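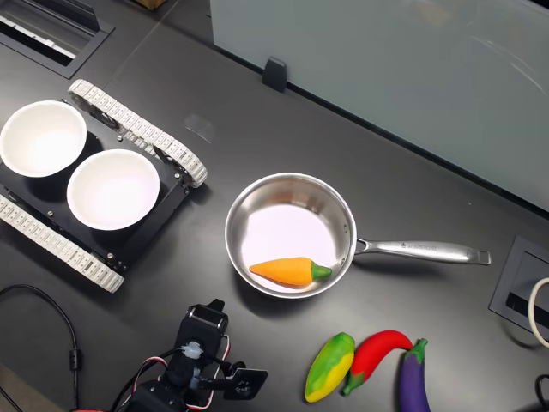

开放日上机械臂演示，观众离桌子多远合适？
按1000毫米留，从桌边量起，地上贴线。小孩站在线后面一样看得清楚，大人弯腰也够不到夹爪。

2020年10月2日，Bastuver实验室开放日，Garcia楼。

早上先到的人开门、上电。去年的电源线收在柜子最下面，找了一阵。机械臂底座重新夹了一遍，夹具拧紧以后用手推底座，不动了才算。上次内部试演时底座松过，夹爪每次往同一边偏，当时还以为是标定坏了，改了半天参数，最后发现是夹具。以后检查顺序固定下来：先夹具，后线缆，再开软件。

软件用的是Kostico，昨晚的版本，没有升级。有人提议换新版，界面好看一些，我不同意在开放日当天换。标定文件沿用昨晚的，文件编号153，已经另存了一份，名字里写了“开放日”。谁要改就复制出去改，别动原件。

演示内容：机械臂从桌上拿玩具蔬菜，放进锅里，再从锅里拿出来。履带小车的部分是讲解时顺带说的，车上放碗，可以把东西从桌子一头送到另一头。原计划让机械臂直接往碗里放，昨晚试了，碗太轻，夹爪碰到碗沿碗就跑，今天这一步不演。以后考虑在碗底粘一层防滑垫，或者做个浅的定位圈。

上午第一批来得比通知的时间早，讲解稿还没打印出来，就照着屏幕讲。讲得偏长，后排有人开始看手机。后来几批改成先动起来再讲，机械臂一动大家就安静了。讲解词删掉了关于运动学的那一段，有人问再说。

抓取情况按物品记：

玉米最好抓，表面有颗粒，夹指不打滑。
辣椒弯，夹的位置偏一点就会转，要夹中间那段。夹在靠蒂的一头也能提起来，但往锅里放的时候容易碰锅沿。
茄子粗，夹爪开口要调大，昨晚设的值偏小，上午碰倒过一次旁边的东西，改过以后正常。
胡萝卜在锅里横着躺的时候可以，竖靠在锅壁上就抓不住，只好用手扶一下。观众看到用手扶会笑，不影响。
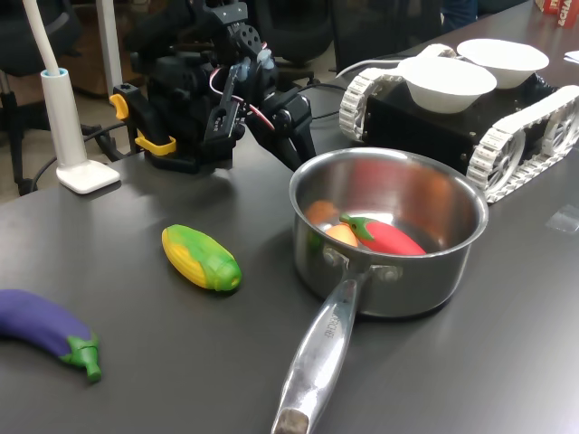
锅里有红辣椒，玉米和茄子在锅的左边。

锅是最大的麻烦。不锈钢内壁反光，红的橙的都映在锅壁上，识别的时候会把倒影当成东西，框画在锅壁上，机械臂就往锅壁去。上午停过两回，都是按软件里的暂停，没有用急停。处理办法是把锅内区域的置信度阈值提高，代价是小块的东西有时漏掉。另外试过把锅转一个角度，让锅柄朝我们这边，倒影少了些，但锅柄伸到桌边，人走过去容易碰。讲解的人要站在锅柄旁边挡一下。

有观众问为什么不换一个不反光的锅。问得有道理。我们回答说家里的锅就是这样的，换了锅题目就变简单了。说完自己想了想，开放日其实可以备一个哑光的，出问题的时候换上，不耽误后面的批次。记到采购单上。

中午休息时把演示电脑关了再开，程序占的内存一直在涨，日志也写得太多。日志级别降了一级，下午没有再卡。日志里有一条警告反复出现，代码1410，查了Kostico的说明，是相机时间戳和机械臂时间戳对不齐。演示不受影响，但录下来的数据要是拿去用，得先对一遍时间。这件事没查完，谁有空接着查，先看网络设置，再看两台电脑的时钟。

下午来的人里有几位是做设备的，问得细。记几个问题和当时的回答：

问夹爪为什么不用气动的。有一位对Festo的产品很熟，讲了不少气动夹爪的好处。我们的考虑是桌上没有气源，空压机放在这个房间太吵，讲解听不见。舵机夹爪力气小，夹玩具够用，坏了当天就能换。

问小车和机械臂是不是一套程序。目前是分开的两套，中间靠人按按钮。想合成一套，任务调度那部分还没写。

问玩具换成真菜行不行。没试过，不敢说。真茄子皮滑，分量也不一样，夹指要换材料。

问掉在地上怎么办。捡起来放回去，重新开始。
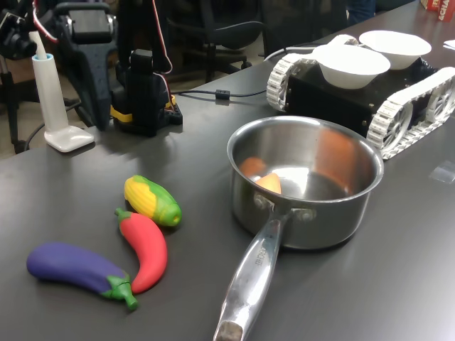

锅、玩具蔬菜和履带小车，车上叠不到一起的两只白碗，一前一后放着。

下午中间有一批小孩，最想按按钮。让他们按了，按钮只触发已经录好的一段动作，速度限制在低档。有个孩子问机械臂会不会累，讲解的人说舵机会发热，要休息，这个回答可以留着，正好解释为什么每批之间要停。停的时候摸一下手腕那个舵机的外壳，觉得烫就多停一会儿。手腕附近的线也要顺手看，转的次数多了，线圈会往关节里跑，今天理过一次，用扎带重新固定，留的余量比原来长。

线的事再写一句：小车那根线横在桌面上，小车往前开会拖着线走，线又带着旁边的小东西。应该从后面走，沿桌子远边固定。今天临时用胶带贴的，撕的时候小心，别把桌面弄花。

讲解分工上，一个人讲一个人看机器是够的，三个人反而挤。看机器的人不要回答观众的问题，眼睛别离开夹爪。上午就是因为转头答话，辣椒掉了没看见，程序接着往下走，空手做完了整套动作，观众倒是很认真地看完了。程序里要加一个判断，夹爪闭合到底说明没夹到东西，应当停下来重来。这个改动不大，排在时间戳后面做。

收尾：
机械臂回到零位再断电，别在半空中断，会直接垂下来。
玩具蔬菜擦过放回盒子，胡萝卜的叶子松了，粘一下。
锅洗了擦干，里面有手印也会影响识别。
地上的线先不撕，下个月还有一拨人来。
标定文件和今天的日志拷到共享盘，文件夹用Garcia开头。

待办：
哑光锅一个。
碗底防滑垫。
夹爪空抓判断。
时间戳警告查清楚。
讲解词改成2页以内，放在桌边的文件夹里。
1月的开放日要不要把小车接进来，等调度部分写出来再定，没写出来就还按今天的流程演。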